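4.3 Setting up a price alert and a stop order

Before you start, your Plestano account must be funded and your watchlist must hold at least one symbol. Alerts work on stocks and ETFs. They do not work on options.

1. Open the Watchlist tab and select the symbol.
2. Click Alerts, then New.
3. Choose Price Above, Price Below or Percent Change. For Percent Change, type a whole number, such as 10.
4. Under Repeat, pick Once or Daily.
5. Click Save. A bell appears next to the symbol.

Note: You can keep up to 500 alerts. Expired alerts count toward the limit until you delete them.

To attach a stop order:

6. Click the bell and select Add Order.
7. Enter the number of shares and the stop price.
8. Choose Day or Good Till Canceled.
9. Check the estimated value on the review screen, then click Submit.

Caution: A stop order becomes a market order once the stop price is reached. In a fast market the fill may be well below the price you entered. Orders over 2000 shares may fill in several parts.

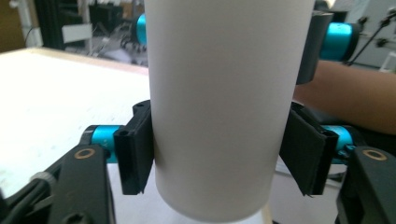 By the Plestano Documentation Desk | Updated August 3, 2024

If the quote next to your symbol is gray, it is delayed by 15 minutes. Alerts on delayed quotes are delayed too. To switch to live quotes, go to Settings > Data and accept the exchange agreement.

To cancel a stop order, open Orders, select the line and click Cancel. Deleting the alert does not cancel the order. See section 4.4 for trailing stops.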